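Cahier d'atelier - teinture
Septembre, commencé à 8 h du matin, fini bien plus tard

Bon, je reprends le cahier là où je l'avais laissé, c'est-à-dire au milieu d'une phrase sur l'alun que je n'arrive plus à relire. Tant pis, on repart de la garance.

La laine Olldale est arrivée. 29 écheveaux, plutôt jolis, un peu gras au toucher, avec cette odeur de suint que j'adore et que tout le monde dans le couloir déteste. J'en ai pris de quoi faire une vraie série : 537 g pesés secs, avant lavage (je le note en toutes lettres parce que la dernière fois j'ai pesé après, et tous les pourcentages de mordant étaient faux). Le reste est dans l'armoire du fond, dans les sacs papier, surtout pas de plastique.

Lavage : eau tiède, savon doux, trempage long, et on ne touche à rien. Je sais que c'est frustrant ! Hortensia a voulu remuer « juste un peu » et j'ai fait les gros yeux. La Olldale feutre plus vite que la Ledesma, on l'a appris à nos dépens au printemps avec la fameuse galette grise qui sert maintenant de dessous-de-plat. Rinçages jusqu'à ce que l'eau soit claire, essorage dans une serviette, sans tordre.

Mordançage : alun et un peu de crème de tartre, aux proportions habituelles (fiche collée à l'intérieur de la porte). Montée en température très lente, presque toute la matinée, puis refroidissement dans le bain. J'ai résisté à l'envie de sortir la laine trop tôt. L'alun de chez Barner se dissout mieux que l'ancien, il ne reste plus ces petits grains au fond qui me faisaient toujours douter de la dose. Par contre le couvercle du pot ferme mal, à transvaser.

Et donc la garance. J'avais envie de comparer la racine de Proltau, celle qu'Ulises Zúñiga m'a mise de côté, avec la poudre du commerce qui traîne depuis l'hiver. Deux bains menés en parallèle, même eau, même quantité de laine, même marmite émaillée (enfin, sa jumelle, celle qui a l'anse bleue). La racine a trempé toute la nuit, et j'ai jeté la première eau, celle qui tire sur le jaune-brun. Il y a deux écoles là-dessus, Ulises garde tout et obtient des oranges brique superbes, moi je cherche un rouge plus franc, alors je jette. Je lui en ai quand même gardé un bocal, étiqueté, sur l'étagère du bas.

Le point délicat, c'est la chaleur. Dès qu'on monte trop, les bruns sortent de la racine et le rouge se salit. J'ai tenu le bain juste fumant, jamais frémissant, avec le nez dessus comme un lait sur le feu. Le bain de poudre est parti un peu trop haut pendant que je répondais au téléphone. Je l'ai rattrapé avec un broc d'eau froide, mais il faut le garder en tête pour la comparaison : si la poudre donne un ton plus terne, ce sera peut-être ma faute et pas la sienne.

Craie : une bonne cuillère dans chaque bain. Notre eau est trop douce pour la garance, tout le monde le dit et je l'ai vérifié cet été avec l'échantillon sans craie, un saumon pâlichon franchement triste. Avec la craie, ça rougit presque à vue d'œil, je ne m'en lasse pas.

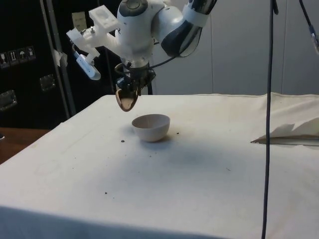

La table de l'atelier et son tissu blanc, septembre.

Question fond, justement. Je voudrais qu'on arrête de juger les couleurs n'importe où. L'autre jour on s'est disputées un quart d'heure sur un rose, Hortensia le trouvait froid, moi je le trouvais presque pêche, et en fait elle le regardait contre son pull vert et moi contre le carton d'emballage. Alors règle de l'atelier à partir de maintenant : fond blanc, lumière du jour, et on regarde l'écheveau sec. Mouillé, tout est beau, tout est profond, et on se raconte des histoires.

Premières impressions, écheveaux encore humides (oui, je viens d'écrire qu'il ne fallait pas, mais c'est mon cahier) : la racine de Proltau donne un rouge très plein, un peu tuile dans les ombres. La poudre est plus orangée et moins égale, avec des zones claires là où l'écheveau était attaché. Mes liens étaient trop serrés. Je les fais toujours trop serrés ! Il faut des huit bien lâches, en coton, et au moins un de plus que ce qu'on croit nécessaire.

J'ai laissé les bains refroidir avec la laine dedans, puis rinçage à l'eau de même température. Ça dégorge pas mal du côté de la poudre, beaucoup moins du côté de la racine. Les petits débris de racine, en revanche, s'accrochent partout. J'avais pourtant mis la garance dans une mousseline, mais le nœud a glissé. La prochaine fois, une vraie pochette cousue. Hortensia a un vieux rideau à sacrifier et elle coud droit, contrairement à moi.

En fin d'après-midi j'ai relancé les bains épuisés, par curiosité et par radinerie. Il restait largement de quoi faire : un corail très doux avec la racine, un abricot avec la poudre. Je crois que je préfère presque le corail au rouge du premier passage. Hortensia aussi, elle a déjà décidé que c'était pour un col et elle a mis un bout de fil autour avec son nom. On verra.

Essai de nuançage au fer sur une chute de corail : trois fois rien de sulfate, quelques instants à peine, et c'est devenu un vieux prune assez sombre. Beau, mais j'ai peur que la laine devienne cassante, elle crisse un peu sous les doigts. À réserver aux petites pièces. Et surtout garder la marmite au fer à part, avec sa cuillère à elle. J'ai refait le trait de peinture sur le manche, il s'effaçait.

Solidité à la lumière : j'ai préparé les cartes, moitié cachée sous un carton, moitié exposée, à scotcher sur la vitre côté sud. J'y ai mis racine, poudre, corail, abricot et prune. J'ai noté les noms au crayon parce que l'encre des anciennes cartes avait passé plus vite que la teinture (comique, mais on ne savait plus du tout ce qu'on regardait). Si quelqu'un lave la vitre, merci de faire le tour.

Autre chose, la Ledesma. Il m'en reste un fond de sac et je voudrais la passer dans le même bain que la Olldale, pour voir. J'ai l'impression qu'elle prend plus vite et plus fort, avec moins de profondeur, mais c'est un souvenir et je n'ai rien d'écrit. En fouillant dans l'ancien cahier j'ai seulement trouvé « Ledesma : bof », de ma main, sans date et sans échantillon. Merci à moi.

Ulises passe dans la semaine avec des racines plus vieilles, séchées plus longtemps. Il soutient que l'âge compte davantage que le terrain. Je veux bien le croire, mais je veux des petites mèches côte à côte, même bain de craie, même lenteur, et cette fois je débranche le téléphone.

À faire :
- transvaser l'alun Barner dans un bocal qui ferme
- racheter de la craie, il reste un fond
- coudre la pochette à racines (Hortensia, avec le rideau)
- refaire des liens en coton, longs
- étiqueter les écheveaux secs avant de les mettre en tas, pas après
- mordancer un peu de Ledesma pour la venue d'Ulises
- rendre la grande passoire à la cuisine, ils la cherchent

Ajout, 19 h : écheveaux du premier bain presque secs. Le rouge de la racine s'est éclairci, il est plus chaud que je pensais, et les zones claires de la poudre se voient davantage. Je range les mèches témoins dans la pochette à la fin du cahier, racine à gauche et poudre à droite. Le prune est encore humide, je le laisse sur le fil jusqu'à demain.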